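Evening packers and one stock person wanted, Provance Seeds, unit 7, Plaswood Lane

Start as soon as you can, ideally before the new year. We have catalogue orders stacking up and two people off having babies.

What it is: packing seed orders by hand, evenings, 5 till 9. Weigh, fill, fold, stick, box. Sounds dull and parts of it are. Radio on, heating on, tea free. You'd be on the long bench with Tamsin Kerslake, who runs the evening shift and will show you the lot on your first night.

The stock job is days. Same building, other end. You'd be looking after the shelves, booking in sacks from McKinnon and the Dutch growers, keeping the germination test dates right and telling the office when we're low BEFORE we run out of broad beans, not after. Some lifting, sacks are up to 25 kilos, there's a trolley.

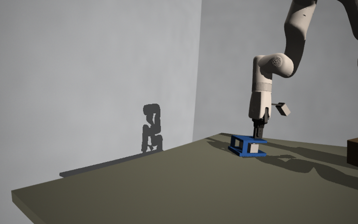
Pay for packing is by the hour, not by the packet. We dropped piece work two seasons back, people were rushing and the wrong lettuce went out all over Devon. Each order gets its own tray on the bench and you finish one before starting another. Fine seed goes straight through any gap, so trays are solid and have a lip. Begonia is like dust. If you have a heavy cough or a sneezing habit we'll put you on peas and beans.

Hours and money
Packers: 4 evenings a week, £6.20 an hour, paid weekly into the bank
Stock: full time, 8 till 4.30, half hour lunch, £13,200 a year
Holiday as per the law plus the days between Christmas and New Year, when we shut
First 90 days are a trial, both sides. A weeks notice either way.

You need: steady hands, reasonable eyesight (glasses fine), to turn up. Able to read a Latin name off a label and match it to another label. You don't have to say it out loud. Gardening knowledge nice but not needed for packing. For stock we would like someone who has done a warehouse or shop stockroom before and isn't frightened of a spreadsheet. Fork lift ticket not needed, we haven't got a fork lift. 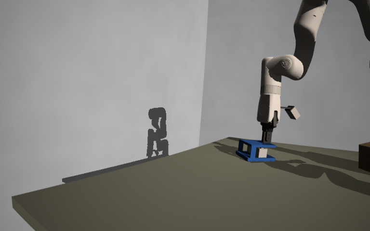 Over 18s only for the evening shift because of the lock-up. Students welcome if you can stay on through to the end of March, which is when it goes quiet. Please don't apply if you know you're off in February, that is our worst month and we'd have to train somebody all over again. Couples and friends can aply together, say so in the letter and we'll try and put you on the same nights.

Getting here: the 51 bus stops at the end of the lane, last one back is 9.25 so you'll make it if you don't hang about. Parking in the yard, not in front of Grendik's gates next door as they have lorries in and out and will block you in. Bikes can come inside.

Nut allergy, please tell us. Some of the seed is treated as well (it's the pink stuff, gloves provided) so tell us if you have skin trouble or are expecting and we'll keep you off it.

How to apply: short letter, one side is plenty. Which job, which evenings, when you could start, and someone we can ring about you. No CV for packing. CV please for stock. Post it to Fermín Garrido at the unit or hand it in, door round the side, ring twice. If Fermín's out give it to Anahera Tipoki in the office. No phone calls before 10 please, that's when the couriers come and no one will pick up.

Letters in by the end of December 2005. We'll ring people as the letters come in so don't leave it to the last minute, we may well have filled the evenings by then. Interviews are 15 minutes and a go at filling some packets. Bring proof you can work here, and your National Insurance number if you know it.

Past seasonal staff: you don't need to write, just ring Tamsin. Hemi Kereama, if you see this, your old nights are going spare.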